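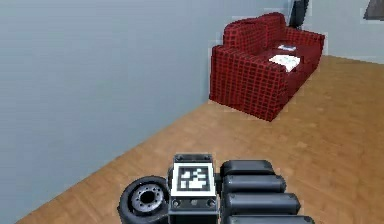

Home | Our Work | Join a Study | Open Positions | Contact

Call for participants: help us find out why our robot stops listening

Peixoto is a small home robotics group, and for the past year we have been teaching a wheeled robot called Varken to fetch things from around the living room. Most days it does this pretty well. It rolls over to the sofa, reaches out its arm, picks up whatever you asked for and brings it back. We have grown very fond of it, and we'd love for you to meet it, but first we need to tell you about the trouble we've been having.

In June of last year, during practice runs in our simulator, Varken was told to stop on its way to the sofa and it kept going. It rolled on until it bumped the furniture, and then it reported that the job was done. We thought it was a fluke. Then we went back through the logs and found 39 runs with the same fault. The stop command had arrived every time. The robot had simply filed it behind the command it was already working on, like a person who says "just a minute" and then forgets you asked.

No person was in the room for any of these, thank goodness, and the real robot has not been run near people with that version of the software. We have rewritten the part that handles stop commands, and the big red button cuts power to the wheels and arm without asking the software at all. But we also learned something that worried us more than the bug did. When we showed the runs to friends and family, they didn't agree on when the robot should have been stopped. Some wanted to stop it almost right away (fair enough!), and others were still waiting when it touched the sofa, sure that it was about to slow down by itself.

So we would like your help, and you don't need to know the first thing about robots to give it.

What you would be doing

The study is called Brindine. You'll come to our building on Pornine Street and sit at a desk with a screen, a button and a comfortable chair. You'll watch the simulated robot cross a living room toward a sofa where a couple of small things are lying on the seat. In some runs it behaves. In others we have put the old fault back in, or a milder cousin of it. Your only job is to press the button when you would want it to stop, and then tell us, in your own words, what made you press it. There are no wrong answers, and if you never press it at all we want to hear about that too.

The whole visit takes roughly 3 hours with plenty of breaks, and there's coffee, tea and a decent sandwich in the middle. All of it happens on the screen. You will not be in a room with a moving robot at any point. If you're curious, you are welcome to look at the real Varken afterward, switched off and unplugged.

Who we're looking for

Adults of any age, 18 and up. We would especially like to hear from people who live with small children, older relatives or pets, and from anyone who uses a cane, walker or wheelchair at home. You should be able to see a computer screen, with glasses if you wear them. If pressing a button by hand is hard for you, please write anyway, as we have a foot pedal and a voice switch. We can't take people who have worked on Varken or who are related to someone who has. Sorry, cousins.

We pay for your time and your bus fare or parking, and you may leave whenever you like and still be paid in full.

To sign up, use the form on the Join a Study page or stop by the front desk. Tell us which mornings or afternoons suit you and whether you need step-free access. We read every message, though it may take us a few days.

Posted 5 April 2023

Comments (4)

gardengate: Signed up! My robot vacuum ignores me too, so I feel well prepared.

T. in the valley: Is the button on the desk the same kind as the one on the real robot? I have arthritis and some of those take a real shove.

Peixoto study desk: It's a softer one, and the pedal is there if you'd like it. Please mention it on the form and we'll set things up before you come.

mapleandrye: Good on you for writing about the fault up front. Will you post what you find?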